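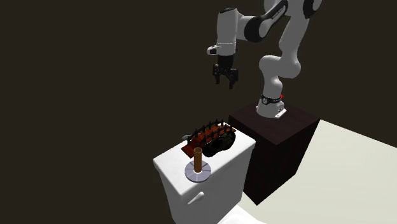 Week 5 handout: the visit to the Gekent lab

We meet on 1st May at the Rusdale entrance, not in the usual classroom. The demonstration starts at 10:00 and runs a little over an hour. Janelle Manalo will lead it.

What you will be shown

The Gekent group runs most of its pick-and-place work in simulation first. The arm is fixed to a pedestal and carries a parallel-jaw gripper. In the bathroom set, the work surface is the lid of a toilet tank, with a few small items on it. A wooden bridge model and an upright tube on a disc base are two of them. The task list for this set has 331 entries, each one a short written instruction plus a starting layout.

Terms to know before you come

Parallel jaw – two fingers that stay parallel as they open and close.
Approach – the path from the waiting position to just above the object.
Clearance – the space left between the gripper and anything it is not supposed to touch.
Episode – one attempt at one task, from start to stop. The group logged 1,422 of them last term.

Points to watch

Crowding matters more than weight in this set. When one object partly hides another, the planner has to choose a side to come in from. Ask to see the same task from a second viewpoint.

A tall, narrow object can be gripped high or low on the tube. Write down which one the planner picks and what you would have picked.

After the demonstration

Read the Lyons chapter on grasp planning, sections 2 and 3. The Warstead notes are optional – they cover the same ground with more math.

Hand in a write-up of 300 words on one episode you watched. State the instruction, the approach and the result. Leave it in the box outside room 431 before the next class.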